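Robots in the kitchen at the Falleck open day

I spent most of a morning and a good chunk of an afternoon at the Falleck open day out in Getdale, and my feet still hurt, but I'd go again next year in a heartbeat. If you've driven past the old bus depot on the Tasness road and wondered what all the new windows were for, well, that's them. They moved in over the winter, and this was the first time they'd let the rest of us inside to poke around.

Doors opened at 10 and there was already a line down to the bike racks when I pulled up. Lots of families, lots of high school kids in matching sweatshirts, and a fair number of retired folks who (from what I overheard) used to fix buses in that very building and mostly wanted to see what had happened to the inspection pits. The pits are covered over now. There's a glass panel in the floor so you can look down into one, and I swear that panel got as much attention as anything with a motor in it.

You could wander wherever you liked on the ground floor, but the kitchen talk was the one I'd come for, so I headed straight there and got a seat in the second row. Falleck's big project right now is called Twal, and it's their attempt at a two-armed robot that can help out around a home kitchen. Putting groceries away, moving things from the counter to a basket, handing you what you need. They were very clear that it isn't cooking dinner yet! A man behind me groaned out loud at that, and the presenter laughed and said she'd like that too.

What I hadn't understood before going is how much of the work happens on a computer first. I'd pictured a robot standing in a room and dropping tomatoes on the floor all day long until it quit dropping them. There is some of that. But most of the practice is done in a simulated kitchen, with simulated arms and simulated food, and the team only brings a task over to the real machine once it's going well on the screen. The presenter said they have 920 different kitchen setups in there so far, with the counters and the groceries and the containers all swapped around, and that a single task might be run through more than 1,000 tries before anyone is happy with it. She put one of the bad tries up on the big screen, a simulated carton sliding off a simulated counter over and over, and the kids in the front row thought it was the funniest thing they'd ever seen.

Then they took questions, and the questions were great. Somebody asked what happens with a pan that's hot. (They don't do anything with heat yet, and the real machine works with a cold stove.) Somebody asked if it could tell a ripe avocado from one that's past it, and the answer was no, and then it turned into a whole side conversation about whether people can. A girl who can't have been older than eight wanted to know if it gets bored. The presenter took that one seriously and talked for a couple of minutes about what a robot does between tasks, which comes down to waiting, and I thought that was a nice way to handle it.

My own question was about hands. I have arthritis in both thumbs, and jars have been my enemy for years now, so I wanted to know why they'd gone with fingers at all when a simple clamp would be cheaper. The answer, as best I can repeat it, is that kitchens are full of things made for people to hold, and nobody agrees on a shape. A lemon, a box of crackers and a soup can all want a different grip. Fingers give you more ways to come at each one, and you pay for that in extra joints to keep track of. She also told me to stop by the try-it-yourself table, and I'm so glad I did.

That table was tucked in the back by the vending machines and a lot of people walked right by it. You put on a pair of gloves with sensors sewn in, you looked at a screen, and when you moved your hand, a hand on the screen moved too. The idea was to pick up a block and set it down in a square. Sounds easy, right? I was terrible at it! You can't feel the block, so you have no idea whether you've got it until you lift and it either comes along or it doesn't. I came away with a lot more respect for the people who do this all day. The teenager after me got it on her first go and was very polite about it.

A few practical bits for anyone thinking about the next one. Parking fills up early, and the overflow lot is across the road with no crosswalk, which I hope somebody looks at. The coffee cart takes cards only. Upstairs was closed except for a short guided tour, and you had to put your name on a sheet by the entrance to get on it, so do that first thing and then go look around. I missed it by a mile. The building is all on one level where the public goes, with wide doors and plenty of chairs, and they'd set up a quiet room with the lights down low for anyone who needed a break. It can get loud in the main hall, with that metal roof.

I asked at the desk on my way out how the day was going, and they told me the door counter had just hit 3,042, with a couple of hours still to go. For a first try, in Getdale, I think that's terrific. They want to do it again, most likely in February, and the plan is to have the real kitchen machine running for the public by then instead of only the talk and the screens. I've already told my sister she's coming with me.

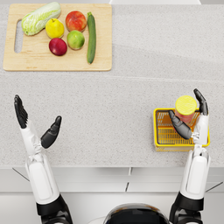
The kitchen part of the talk is what I keep telling people about, probably because the practice kitchen looked so much like somewhere you'd really make lunch. You're looking straight down at the counter in the simulation, with the robot's two arms coming up from the bottom. The right hand has its fingers around the can in the yellow basket, and the left is wide open over the bare counter, palm up, like it's waiting for somebody to pass it something. I was more taken with the groceries, to be truthful. Somebody bothered to put a napa cabbage on the cutting board, crinkly leaves and all, and a cucumber next to the fruit! I asked one of the team members afterward who does the shopping for these kitchens, and he said they take turns picking, and that he's been lobbying for leeks. I'll be checking for leeks in February.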